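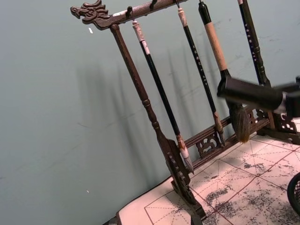
Vistoria de segurança da sala de caligrafia e encadernação - lista comentada

Por Redação do boletim Vavedine
Novembro

11 comentários

A lista segue a ordem em que se entra na sala, da porta para o fundo. Quem fizer a próxima vistoria pode usar a mesma folha e apagar os meus comentários, embora alguns mereçam sobreviver até que o problema deles morra primeiro.

1. ENTRADA E SAÍDAS

[OK] Porta principal abre para fora sem obstáculo.
[OK] Placa de saída acesa.
[NÃO] Porta dos fundos livre. Havia um armário de ferro encostado nela. Foi afastado durante a vistoria, com grande drama, e deixou no piso um risco que agora serve de limite: nada passa dali.
[NÃO] Chave da porta dos fundos no gancho. O gancho está ótimo.

2. INCÊNDIO

[OK] Extintor dentro da validade, lacre inteiro.
[NÃO] Extintor visível. Estava atrás do cabide de aventais. Em caso de fogo, o procedimento era procurar o meu tamanho e, se desse sorte, apagar o incêndio.
[OK] Detector de fumaça testado às 9h40. Funciona. O andar de cima também confirmou que funciona, por telefone.
[PARCIAL] Papel estocado longe de fonte de calor. As resmas saíram de perto do aquecedor, mas as aparas continuam num saco ao lado dele. Esvaziar no fim de cada aula.

3. ELÉTRICA

[OK] Quadro identificado e com tampa.
[NÃO] Sem extensões em série. Encontrei duas, uma alimentando a outra, que alimentava um ventilador desligado. Recolhidas.
[OK] Luminárias de mesa com fio íntegro.
[PARCIAL] Tomada da pia com proteção. Tem tampa, e a tampa tem fita adesiva. Chamado aberto na manutenção, número 2537. Pelo andamento da fila, sugiro não molhar as mãos até lá.

4. PISO E CIRCULAÇÃO

[OK] Corredor central desimpedido.
[NÃO] Tapete da entrada fixo. O canto levanta. Todo mundo que frequenta a sala já sabe pular, o que resolve o caso de todos menos o de quem chega pela primeira vez.
[OK] Piso seco junto à pia no momento da vistoria.
[PARCIAL] Mochilas fora da passagem. Estavam fora às 9h e dentro às 9h15. Comprar ganchos de parede.

5. FERRAMENTAS DE CORTE

[OK] Guilhotina com trava e protetor no lugar.
[OK] Estiletes recolhidos e contados na saída.
[NÃO] Lâminas usadas em recipiente rígido. Estavam num copinho de iogurte. O recipiente certo já foi pedido à Clinix, junto com a reposição do estojo de primeiros socorros.
[OK] Réguas de metal sem rebarba.

6. TINTAS, COLAS E SOLVENTES

[OK] Frascos com rótulo original.
[NÃO] Nenhum produto em embalagem de alimento. Uma garrafa de refrigerante com líquido escuro, que o grupo garantiu ser tinta. Ninguém se ofereceu para provar, e a garrafa foi descartada.
[PARCIAL] Cola Flivura guardada com tampa fechada. A tampa está fechada para sempre. Substituir o pote.
[OK] Janela abre e permanece aberta sem o auxílio de um dicionário.

7. MÓVEIS, SUPORTES E ESTANTES

[OK] Mesas sem folga nas pernas.
[NÃO] Estante alta presa à parede. Falta o parafuso de cima. Interditada a prateleira superior até o conserto.
[OK] Peças pesadas guardadas abaixo da altura do ombro. As pedras de tinta desceram, e com elas a minha ansiedade.
[PARCIAL] Cadeiras em bom estado. Retirar a que range e inclina - ela tem admiradores, mas não tem futuro.

8. PRIMEIROS SOCORROS

[PARCIAL] Estojo completo. Há gaze para um hospital de campanha e nenhum curativo pequeno, que é a única coisa que alguém usa aqui.
[OK] Telefones de emergência afixados junto à porta.
[NÃO] Ramal da portaria atualizado. O cartaz mandava ligar para um ramal antigo. O correto é 215. Corrigido à caneta, com letra que envergonha a sala.

PENDÊNCIAS ANTES DA OFICINA NONG (grafia certa no cartaz: Nông)

- Prender a estante alta
- Fixar ou aposentar o tapete
- Devolver a chave dos fundos
- Receber o recipiente das lâminas
- Cobrar a tomada da pia

A sala fica liberada para uso com essas restrições. Nova vistoria em 2 semanas, de manhã, com o armário onde está agora.

Compartilhar (2)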